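Zoma Opens Cable and Cord Reuse Counter at Promdale Store

PROMDALE – Saturday, May 24, 2025 – Zoma, the used office equipment retailer, today opened a counter at its Promdale store where customers can drop off network cables they no longer need and buy tested ones by the piece. The counter takes Ethernet patch cables of any color and any length up to 200 feet. There is no charge for dropping cables off, and no purchase is required.

The Promdale store has sold used desks, chairs and monitors for nine years. Network cables came in with nearly every office cleanout and were sold by the pound in mixed boxes. Starting today they are sorted, tested and sold one at a time, with a tag showing the length and category.

"People would buy a whole box to get two cables, and then one of the two wouldn't work," said Wakana Tamura, manager of the Promdale store. "We were selling tangles. A small office that needs four cables for four desks should be able to walk in and buy four cables."

Zoma ran a trial of the service at its Edden store in March. Staff there tested 500 cables over the month. Of those, 144 were set aside for repair, most of them for a broken locking tab on the plug, and 37 had damage along the cable itself and went to a metal recycler. The rest were tagged and put out for sale.

Each cable goes through the same steps. It is untangled and wiped down, and both connectors are checked for bent contacts and missing tabs. The cable is then run on a tester that checks all eight wires. Cables that pass are coiled, tied with a reusable strap and placed in bins by length. Cables with a bad plug are cut back and fitted with a new one if enough length is left to make it worthwhile. Anything under one foot is recycled.

Ravindra Pal, who set up the Edden test bench and trained the Promdale staff, said the work table matters more than the tester. "You want a pale surface, good light and one cable in front of you at a time," Pal said. "If you lay out ten, they are knotted again before you get to the third. Keep the rest in the bin until you're ready for them."

Pal also asked that customers not wrap cables tightly around the hand before bringing them in. Loose coils are fine – so is a grocery bag full of them. Cables still joined to a wall plate or a switch should be unplugged first.

Urrutia, a furniture moving company based in Edden, will collect cables from office moves and deliver them to the Promdale store twice a week. Urrutia crews already carry bins for loose hardware such as shelf pins and desk keys, and will now carry a separate one for network cables. "They used to go in the trash bag at the end of the day," said Takeshi Ikeda, operations lead at Urrutia. "It adds a few minutes to a job. Our customers have been asking us to do something with them for a long time."

At opening, the counter accepts network cables only. Power cords, phone cords and video cables will continue to be sold in mixed boxes at the back of the store. Zoma plans to decide later this year whether to add video cables. Coaxial cable is not accepted at either location.

Tested cables carry a 30-day exchange. Customers should keep the tag, as the exchange is made by length and category. Schools and nonprofit groups can ask for sets in matching lengths, and should allow a week for larger orders. Colors cannot be guaranteed, although staff will match them where stock allows. Requests can be left at the counter or made by phone during store hours.

The cable counter is to the left of the main entrance, next to monitors, and is open during regular store hours. Parking for drop-offs is available at the side door. Customers with more than two bags or boxes are asked to call ahead so that a staff member can meet them with a cart.

Press questions about the Promdale counter or the Edden trial should go to Mio Nomura, communications, at the Zoma main office. 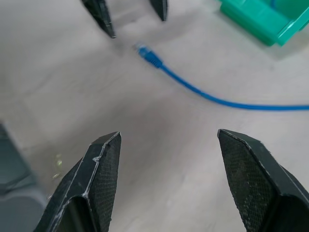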